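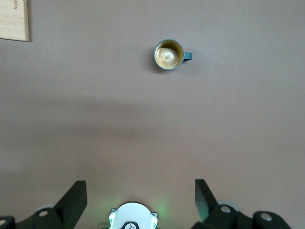
Fig. 5.1 A tabletop with a piece of light wood at one corner.

Contents | Previous | Next | Glossary

Chapter 5: Who Gets to Ask?

I grew up in Lasville, where the council election came down to 291 votes and one question: what was Mac Giolla storing behind the bus depot? My aunt asked it at every meeting (loudly!) and never got a straight reply. So this chapter is about freedom of information, and how a candidate can make it a campaign promise, then go quiet once in office. We'll start with the Drurnumari by-election, which I still love teaching.

Comments

Aisling Brennan: Is the Drurnumari turnout 3350 or is that the whole register?

Roy Furnival: Turnout. See the table in chapter 4.

Kevin Madigan: Your aunt should have stood.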